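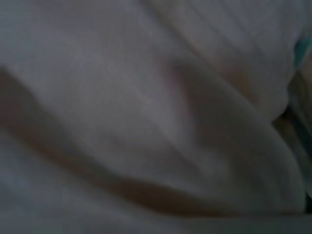

How to Wash, Dry and Flatten Light-Colored Fabrics and Chair Cushions

By Sharon Urio
Filed under: Laundry and Soft Furnishings

Pale cloth shows everything. Gray marks from hands, tan marks from tea, the yellow line where a folded edge sat in a closet all winter. Pale sheets, towels and seat covers need a little more work than dark ones, and most of that work happens before and after the machine runs. This page covers the cloth first and the chairs and floor after that, in the order I do them at home.

What you need

A mild liquid detergent with no dye in it
Oxygen bleach powder (not chlorine)
White vinegar
A soft brush, such as an old toothbrush
A spray bottle that holds 600 ml
2 clean white washcloths
A flat drying rack or a clean table with a towel on it
A dry mop and a damp mop

I use Gerari liquid because the shop near me carries it. Any mild one will do.

Step 1. Sort by color and by weight

Put whites, off-whites and very light grays together. Keep mid-gray out of the pile the first few times it is washed. Then split the pile again into heavy and light. A thick towel beats a thin sheet around in the drum and leaves lint all over it.

Close zippers and turn cushion covers inside out. Check the corners of fitted sheets, where socks like to hide.

Step 2. Look for marks with the cloth pulled flat

Folds hide stains. A shadow in a crease can look just like a tan stain, and a tan stain can look like a shadow, so pull each piece tight over a table near a window and look at it in daylight. Do a section at a time and smooth it with your palm as you go. If the dark line goes away when the cloth is flat, it was a shadow. If it stays, treat it.

Step 3. Treat the marks

For body oil and hand marks, put a drop of detergent on the spot and work it in with the brush. Let it sit while you do the rest of the pile.

For tea, coffee and juice, fill the spray bottle with cool water and add 2 tablespoons of white vinegar. Spray until damp, press with a washcloth, and repeat with the second washcloth when the first one has picked up color. Do not rub. Rubbing on a ribbed or looped weave pulls the surface up and leaves a fuzzy patch that will always look a bit different from the rest.

For old yellow lines, soak the whole piece in warm water and oxygen bleach. Read the scoop amount on the tub. Six hours is enough for most of them. Check the care label first, and keep wool and silk out of this soak altogether. Rinse out the vinegar before you use any other product on the same spot.

Step 4. Wash

Fill the drum loosely. You should be able to get your hand in over the top of the load. Use warm water for cotton and cool water for blends. Add an extra rinse if your machine has one, as leftover detergent makes white cloth go dull and stiff.

Skip the fabric softener on towels. They will feel nice the first day and then stop soaking up water.

Step 5. Shake, then dry

Take each piece out as soon as the cycle ends. Hold it by two corners and snap it hard a few times. This gets rid of most of the twisting, and you will have far less ironing.

Hang sheets over two lines if you have the room, so air can get between the layers. Lay anything knitted flat. In August I can dry a double sheet before lunch. In the cold months I use the rack in the hallway and turn everything over once in the evening.

Tucks and pinched spots are the ones to watch. Where cloth is bunched into itself it stays damp long after the outside feels dry, and that is where a musty smell starts. Put your fingers inside the thick parts before you decide a piece is done.

Step 6. Smooth and fold

Fold while there is a trace of warmth in the cloth, or mist it lightly first. Bring the long edges together, run your forearm down the middle, and fold again. If a piece is going straight back into use, drape it over the back of a chair for a while and let the weight pull the creases out.

Seat cushions

Chair cushions get less attention than sheets and more wear. If the cover comes off, wash it by the steps above. If it does not, go by the tag. Many thin pads can be washed whole in cool water, pressed between two towels and dried flat. Never wring a pad. The filling moves to one side and you will spend longer pushing it back than you spent washing.

For a quick clean between washes, vacuum both sides, wipe with a damp washcloth and stand the cushion on its edge to air. Swap the cushions from chair to chair every so often so one seat does not get all the use.

A square cushion on a curved seat will slump over the front after a while. My neighbor Kofi Asante sews ties on the back corners of his. I just pull mine back and plump the front edge with the side of my hand.
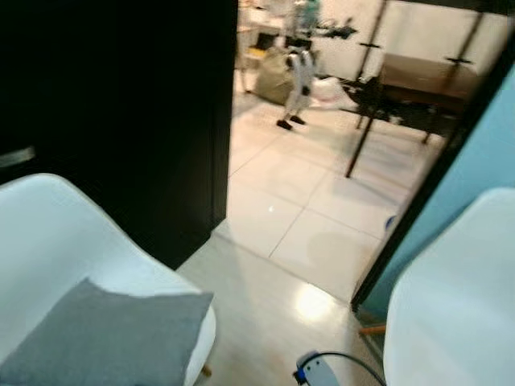 Wipe the chair itself while the cushion is off. White molded seats take a damp cloth and a drop of dish soap well. Work from the top of the back down into the dip of the seat, where the crumbs go. Do the back of the shell too, as that is the side people see when the chairs are pushed in. Stay away from scouring powder and the rough side of a sponge. They leave fine scratches that hold dirt, and there is no getting it out afterward.

Dry wooden legs right after wiping. Turn the chair over once in a while and check the screws and the pads under the feet. A worn pad will mark a floor.

The floor under the chairs

Clean the floor last. Lint from the cloth and crumbs from the seats all end up down there.

Pick up any cords first and coil them out of the way. Move the chairs to one side of the room. On glossy tile, go over the whole area with the dry mop, then with the damp mop, well wrung out. Too much water leaves streaks that show up wherever a lamp or ceiling light reflects off the floor. Look across the tiles from a low angle to find them, and buff with a dry cloth.

Grout lines need the soft brush and a little oxygen bleach mixed with water. Leave it for a few minutes, scrub along the line, and wipe. Work toward the doorway so you don't step on what you have done.

Put the cushions back when both they and the seats are fully dry.

How often

Sheets and towels: every week
Cushion covers: every month, sooner with kids or pets
Chair shells: every week, or after a meal that got messy
Glossy tile: dry mop most days, damp mop every week
Grout: when it looks gray

Last updated Feb 10, 2024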